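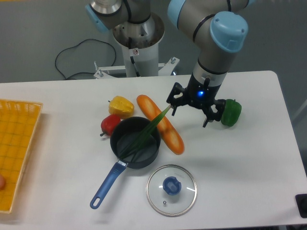

Jarmila Oravec did not believe in the soup. She had come up two flights of stairs with her coat still on, and she meant to keep it on until somebody showed her a reason to take it off.

"It's onions," her brother said. "Or whatever those are. The long ones."

"They don't fit in the pan."

"They're not supposed to fit. They're supposed to look generous."

She walked along the front of the white table. Boden had been saying all spring that he was going to open a cooking school for children, and all spring she had nodded and passed the bread. Now there was a lease, and a pan with a blue handle, and peppers in three colors. She picked up the yellow one and squeezed. It was no more a pepper than she was.

"What did you pay for this?"

"The whole set?"

"Boden."

"Two hundred," he said. "But that's with the pan."

She put the yellow pepper back on its side, the way she'd found it. Their mother had run the kitchen of the Jolik, which fed 300 people on a good night in June, and in her whole life she had never bought a vegetable that couldn't go bad. Jarmila had peeled for her from the age of nine. She remembered the smell of it in her hair at school. She didn't see what a child was going to learn from a pepper that smelled like a shower curtain.

"They learn the order of things," Boden said, though she hadn't asked. "What goes in first. You can't give a five-year-old a hot stove and a leek."

"Mama did."

"Mama gave you a scar."

She looked at her thumb. It was a small scar and she had always been a little proud of it, so she changed the subject.

"And who's coming? You have names? Paid names?"

"Mr. Ververidis is bringing his granddaughter."

"Ververidis owns the building. That's not a customer. He wants to see what you're doing to his floor."

Boden laughed, but he rubbed the back of his neck while he did it, and she knew that rub. It had come before the bicycle shop and before the candles. The candles had left him 221 glass jars, which she still had in her basement, and which she used for buttons, nails, plum jam and anything else that would go in them.

"Where does the lid go?" she said.

"What?"

"You have a pan. A pan has a lid. If you're teaching them the order of things, the lid is last, and they have to know where it is before they start. Or they go looking for it and the soup boils down to nothing."

He thought about this for longer than she expected. 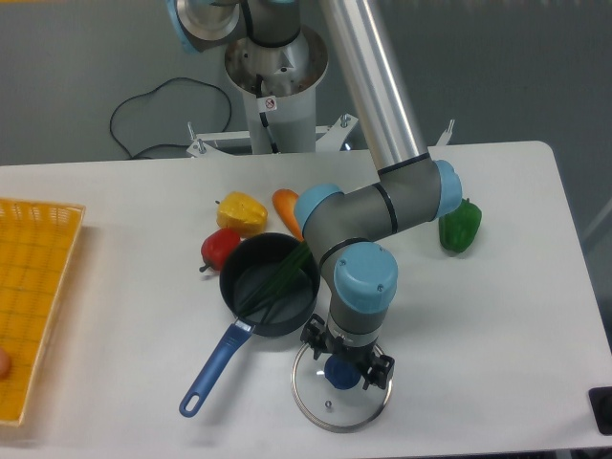

The lid, on the table where she told him it should go.

"There," he said. "Happy?"

"No." She stood back. The green pepper was off by itself on the right, and it bothered her, but she left it. "It steams up, a glass one. You can't see a thing. You'll have to tell them not to keep lifting it to look."

"You could tell them."

"I have a job."

"Saturdays are free at Plastell, you said so yourself."

"I said I was tired on Saturdays. You heard free."

Down in the street a truck was trying to back up and a man was shouting directions at it, left, left, no, left. Jarmila listened until it stopped. She still thought the school would be gone by winter, and that she'd be carrying the pan down those stairs herself and finding a shelf for it next to the jars.

"One week," she said. "And I'm bringing a real onion."

She undid the top button of her coat.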